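Teaching a Two-Arm Robot to Fold Cloth by Remote Control
Final Project Report, Robotics Lab Course
Sunday, March 28, 2021

Summary

Our team set out to show a two-arm robot how to handle small pieces of cloth by driving it through the task ourselves. We used remote control for most of the work and hand guiding for a smaller part. We recorded the arm motions and the camera views, sorted the recordings, and used the good ones to train a simple policy. This report covers the setup, how we recorded, what went wrong, and what we would change. The training results are short because most of our time went into the recordings.

1. Background

Writing a program to fold cloth step by step is hard. A cloth never lands the same way twice, and the robot has no fixed edge to grab. Showing the task avoids some of this. A person who can see the cloth makes the choices, and the robot stores what it did along with what the camera saw.

There are two common ways to show a task. In hand guiding, a person holds the arm and moves it. In remote control, the person moves a separate input device and the arm copies it. Hand guiding needs less equipment, but the person's hands and arms end up in the camera view, and a policy trained on those views may not work once the hands are gone. We tested both and kept remote control for the main set.

2. Setup

The robot has two arms, each with a two-finger gripper. A camera at head height looks down at the work surface. The operator uses a pair of leader arms from a Vornano kit. Each leader arm has the same joint layout as the robot arm it controls, so bending the leader elbow bends the robot elbow. A trigger on the leader closes the gripper.

We logged everything with Kutent, the recording tool the course gave us. It saves joint positions, gripper positions, and camera images with a shared clock. The first version we installed dropped images when the disk was busy. We moved the save folder to a faster drive and the drops stopped.

We tried several work surfaces. A bare tabletop let the cloth slide away from the fingers. A rubber mat held the cloth too well, and the bottom layer would not come up with the top one. Upholstery fabric was the best of the ones we tried. It has enough grip to hold the cloth and it gives a little when a finger pushes down, so a small height error does not trip the motor limit.

3. Tasks

We defined three tasks:

Task A: pick up one cloth by a corner and set it down flat.
Task B: fold one cloth in half.
Task C: with a white cloth and a black cloth together, take hold of the black one and move it off the white one.

Task C was added late. We wanted a task where the robot had to pick the right layer, and the difference in color made it easy to check the result in the recordings.

4. Recording procedure

Each session had an operator and a checker. The operator sat where the robot could be seen directly and also had the head camera view on a laptop. The checker reset the cloth, started and stopped Kutent, and wrote a line in the log for each try.

The steps were:

Move both arms to the start pose.
Place the cloth by hand, changing its position and angle from the last try.
Clear hands from the camera view.
Start the recording and say "go."
Do the task at a steady speed.
Return to the start pose, then stop the recording.

We limited each operator to 12 tries before switching. Past that point the motions got sloppy, mainly the wrist. We also agreed that an operator could pause in the middle of a try but could not back up and repeat a grasp more than once. Tries with a lot of repeated grasps taught the policy to hesitate.

For Task C we let the operator use one arm for contact and keep the other one open on the far side. Using both grippers at once in a small area led to cable snags and one collision. The collision bent a finger mount, and we lost 3 days waiting for a new part to print.

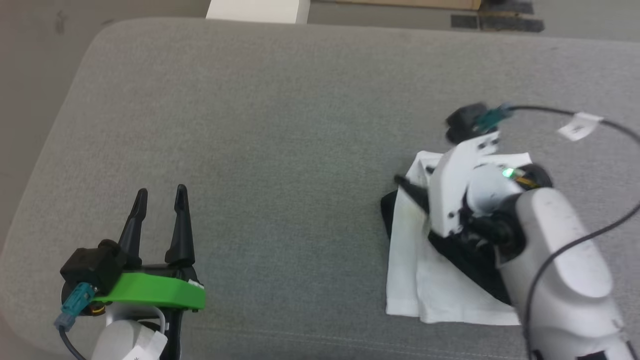
Figure 1. Task C, head camera view. The right gripper is down on the black and white cloths; the left gripper is open.

5. Problems

Height was the biggest problem. The leader arms give no force feedback, so the operator cannot feel when the fingers touch the surface. Early on, people stopped too high and closed on air, or went too low and jammed the fingers into the padding. We fixed part of this by having operators lower the arm slowly and watch for the cloth to start wrinkling.

The gripper also blocks the camera. When the arm reaches over the cloth, the fingertips can be hidden by the gripper body. Operators who could look from the side did fine, but the policy has only the head view. We think this explains why it often closed too early on Task C.

Dark cloth was harder than light cloth. Folds in the black cloth were hard to make out on the laptop, and black fingers against black fabric made it worse. A desk lamp placed low and to one side helped.

6. Results

After sorting, we trained one policy per task with the Ramasamy baseline code from the course page. We changed only the image size and the number of training steps. Each policy was tested on 11 starting positions.

Task A succeeded in 7 of 11 tests. Task B worked a few times, but the fold was usually crooked. Task C did not work well enough to report a number. The arm went to the right area and pressed down, then either missed the cloth or picked up both layers.

The hand-guided recordings did not help. Adding them to the Task A set made the arm drift to the side where the teacher used to stand.

7. Future work

The Cumard wrist camera fits our gripper with a small adapter, and we have the adapter drawn but not printed. A wrist view should help with the blocked fingertips. We also want to record Task C again with a gray cloth in place of the black one, and to add a light beep when the finger motor current rises so the operator knows about contact. The team taking over the robot in May will get our recordings, the log sheets, and the list of known bad files.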